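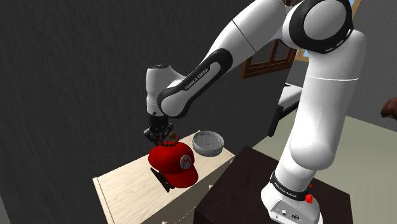

Flamberg puts its simulated arm cell on a maintenance schedule, and shares the checklist

April 27, 2024

Hi, I'm Margarida Rebelo, and I look after the simulated robot cell at Flamberg. Today we're releasing our upkeep checklist for it, free to download, and I get to write the announcement myself, so please forgive the lack of corporate polish!

The cell is a Franka Emika Panda on a dark table, with a pale cabinet next to it where the arm does its pick and place work. The cabinet top is where we put the awkward stuff. A string of beads in the gripper, a red cap with a big M on it, a shallow white bowl. Beads are my favorite test because they bend every which way, and if something is off in the contact settings, beads will usually tell me before anything else does.

People are often surprised that a rendered robot needs looking after (my own mother asked me what I oil). Well, last November we updated the physics engine and the gripper fingers started sinking into things. Not by much, but enough that the cap would twitch whenever the arm came down near it. It took me and Herman Manurung most of two weeks to track it down. The fingertip collision shapes had been rebuilt at the wrong scale, and our friction values had quietly gone back to the defaults. I still have the sticky note that says CHECK THE FINGERS FIRST.

That note grew into the checklist, which we named Floton. It has six checks, and we run the whole thing after every engine update and any time someone edits the room. First we confirm that the arm's base is still fixed to the table at its saved position. Then we send each joint to both ends of its range and compare the readings with the saved ones. After that come the fingers, opened and closed on nothing, then on a plain block. Next is the wrist, which has to come down over the cabinet without tipping. Check five is the beads, held low over another object and left hanging until they settle. The last one is a full reset, with every object back in its starting place.

If a check fails, stop there and fix it before going on. I skipped ahead once and spent an afternoon tuning friction when the real trouble was a cabinet that somebody had raised by a hair.

Retno Raju wrote the script that runs the checks and saves the logs, and she has been very patient with my feature requests. We've logged 786 runs so far. A full pass takes about 4 minutes on my desktop, so I start one and go get coffee.

"I used to reload the old scene and hope for the best," says Mafalda Sampaio, who tried Floton early at Santoso. "Now I can see which joint is off, and I can go fix that one."

The download includes the checklist, the script, a blank log sheet and my notes on repairing finger shapes, which are long and a little grumpy. You'll need to put in your own joint limits and object positions if your cell is laid out differently from ours.

For copies or questions, please contact Malcolm Goodall at the Flamberg press desk. If your question is about beads, ask him to send it straight to me!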